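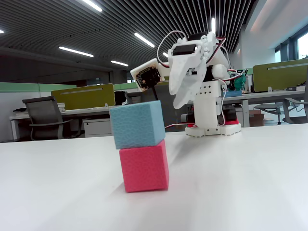
Overhang and Slip in a Stack of Two Cubes

Project report, Irkbridge Technical College
Introductory Mechanics, November

1. Background

Stacking two blocks is one of the first problems in our statics unit. In the textbook the blocks are perfectly smooth on their faces, perfectly square at their corners, and the same all the way through. The upper block can be pushed out over the lower one until its center of mass is directly above the edge, and past that point it tips. For a cube this means the overhang can reach half the length of a side.

Real blocks have some give in them. Their corners are a little rounded and their faces have a texture. Our project was to find out how far the textbook answer holds for the colored cubes used in the lab, and whether the texture of the faces makes a difference to how a stack behaves when it is disturbed.

2. Materials

The cubes came from a set bought from Sutanum. We used one light blue cube and one red cube. Each has sides of 40 mm and each weighed 54 g on the lab scale. The blue cube has a pebbled surface that feels like leather. The red cube has a finer texture. We did not open either of them, so we can't say if the weight is spread evenly inside.

The stack was built on a smooth white tabletop. We also used a steel ruler with millimeter marks, a flat board with a hinge for the tilt test, a protractor, and Stirex cleaning wipes. The board was cut for us at the Ait Ali workshop. The ruler was used for all distances.

3. Method

The red cube was the lower block in the first part of the project. It was set down with its front face parallel to the edge of the table. The blue cube was placed on top with the sides lined up, then shifted to the left in steps of 4 mm. After each shift we let go and waited to see if the stack stayed up. Once the blue cube tipped, we went back to the last stable position and moved out from there in steps of 2 mm.

We measured the overhang at the bottom edge of the upper cube. Measuring at the top edge gave a different answer if the cube was turned slightly, so we stopped doing that early on and threw out those readings.

The second part was the same with the colors swapped, so that blue was on the bottom.

For the tilt test, the stack was built on the board with no overhang and the free end was raised slowly. We wrote down the angle when something moved and also which surface moved first, the one between the cubes or the one between the lower cube and the board.

Both cubes and the tabletop were wiped before each part and left to dry.

4. Results

With blue on top, the stack stayed up at every overhang below 18 mm. At 18 mm it stayed up on most tries but leaned a little. It tipped every time at 20 mm, where the textbook says it should be exactly balanced.

With red on top, the last stable position was also 18 mm, and we saw less of a lean. The difference was small enough that we would not build an argument on it.

Small overhangs had no effect that we could see. A stack with the upper cube set slightly to one side stood as well as one that was lined up, and it took the same kind of bump to the table without shifting.

In the tilt test the lower cube slid on the board before anything happened between the cubes. This was true in both orders. We then held the lower cube in place with tape, and the upper cube slid at a steeper angle than the one at which the bare stack had moved. The protractor was hard to read while the board was moving and the angles in our log vary too much between tries to be worth listing here.

5. Discussion

The tipping point came a bit before the textbook value. The most likely cause is the edge of the lower cube. If the corner is rounded, the true line of support is a little inside the line we measured from. The material may also press down slightly where the weight is concentrated, which would explain the lean at 18 mm. We can't separate these two effects with the tools we had.

The texture seems to matter for sliding and not much for tipping. Two rough faces pressed together hold well. The contact between the lower cube and a smooth surface is the weak one, so in this setup a sideways push is more likely to move the whole stack than to knock off the upper cube.

The largest source of error was turning. It is difficult to shift a cube by 2 mm without also rotating it, and a rotated cube has a different overhang at its front corner than at its back corner. A straight guide fixed to the table would have helped. We thought of this after the measurements were finished.

6. Further work

The next group could try a stack of three using another cube from the Sutanum set, where the total overhang should be larger than with two. They should check the center of mass first by balancing each cube on the edge of the ruler. The hinged board is in the cabinet by the door, with the tape marks still on it.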